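Moynihan Small Offices Program
Progress report, second reporting period
Prepared by Algirdas Mets for the Skovia Fund

1. Summary

The grant supports a trial of shared break room supplies across the Moynihan building, replacing separate orders placed by each tenant. Work in this period covered stock records, supplier terms and the first tenant survey. Spending is within budget. The trial began in January and all tenants remain enrolled. 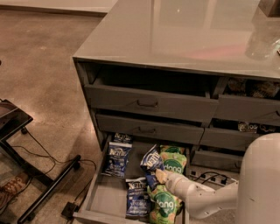

Does the shared order cost tenants more than their old arrangements? The average charge per desk has gone down slightly, and the saving comes almost entirely from fewer deliveries.

2. Purchasing

Orders are now placed through Oletti on a fixed monthly cycle. The opening order was 1120 single-serve packs. The reorder point was first set at 148 packs, which proved too low when a delivery slipped, and has been raised to 400. Oletti accepts returns of unopened cartons but not of single packs, so slow lines are trialed at one carton before they are added to the standing list.

Proria quoted for the same list. Its unit prices were lower, but its minimum order would have exceeded our storage and left stock past its best-before date. We will ask for a revised quote next period.
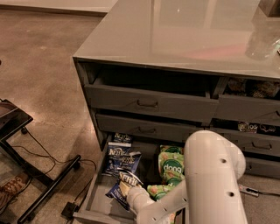
Khrystyna-Mariia Panasiuk wrote in response to the draft of this section that the change to the reorder point should have been sent to tenants before it took effect, as it altered the monthly charge. Her comment is accepted. Changes of this kind will be announced one billing cycle ahead.

3. Stock records

Records moved from paper sheets to a single spreadsheet. Entries are made on delivery and at the end of each month. The difference between recorded and actual stock was 2 percent at the last check, within the limit set in the grant agreement. Most of it came from one delivery entered under the wrong product code.
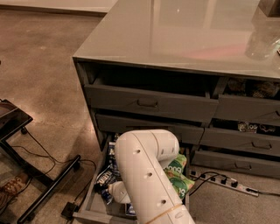 The product codes have been shortened and the old ones withdrawn. Ultan Noonan keeps the list and approves additions. Best-before dates are recorded by carton, and older cartons are issued first.

4. Tenant survey

Responses favored a wider range of unsalted and nut-free products. Opinion on billing was divided: smaller tenants would prefer to pay by use, while larger ones want the flat charge kept. Vitalii Polishchuk is costing both options.
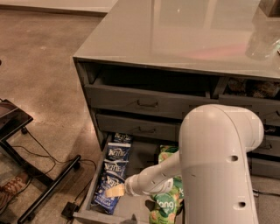
5. Next period

Obtain the revised Proria quote.
Add nut-free lines to the standing list.
Issue the billing options paper to tenants.
Submit the interim financial statement, prepared by Milagros Tejada, with the next claim.

No change to the grant total or end date is requested.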